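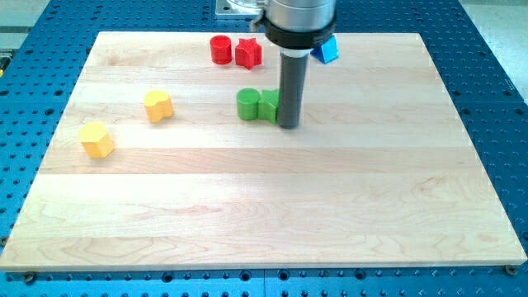 Maple board on the blue perforated table, with shape blocks.

Workshop notebook, Pamon bench
Tue 11 January

Purpose of entry: to record the condition of the maple board and to set out how it is to be kept from now on.

The board was glued up from the Meléndez offcuts, strips laid lengthwise, and entered in the register as item 1786. It measures 703 mm on the long side. The long side was planned at 700 and was left as it came off the saw, as the extra does no harm on the perforated table and leaves a clear margin of holes on every side for clamping.

Condition. The seams between strips are faint and can be followed by eye under the overhead light. A fingernail does not catch on any of them. There are some knots, slightly darker than the wood around them, all sound. A straightedge laid corner to corner in both directions showed no light beneath it. The near edge carries a narrow bevel, which should be kept when the board is next sanded. The far edge has not been checked for splinters.

Finish. One coat of Ilix hard oil, thinned, wiped on and buffed after the stated time. The surface reflects more than is wanted on the right-hand side when the window blind is up. Two remedies were discussed: a second buffing with a grey pad, or moving the board further along the table. The pad will be tried first, on the underside. No wax is to be applied until the result has been seen.

Blocks. The small plastic shapes in red, green, blue and yellow are from the Brirnov set. They were washed in warm water with dish soap and dried on a towel before use. The red star will stand on end if it is set down with care, one point up, but a knock to the table brings it over. The cylinder is steady upright. The plastic is glossy and marks easily, so blocks are not to be stored loose with the clamps or the hex keys. Colours are easy to tell apart against the maple, including the yellow, about which there had been some doubt when pale wood was first proposed.

Care of the board. Dust with a dry cloth at the start of the day. Do not leave cups, tape or damp cloths on it. Pencil marks come off with a white eraser, used along the grain. Marker does not come off, as the test piece shows. Colleagues who need to mark positions should use the paper overlay in the flat drawer.

The earlier birch board had more than 1000 hours of use before it cupped. It was stored leaning against the wall. The maple board is to be stored flat, either on the table or on the 4 felt pads on the lower shelf.

Outstanding
Grey pad trial on underside
Check far edge, sand if required
Order felt pads (two have lost their adhesive)
Add oil batch number to the register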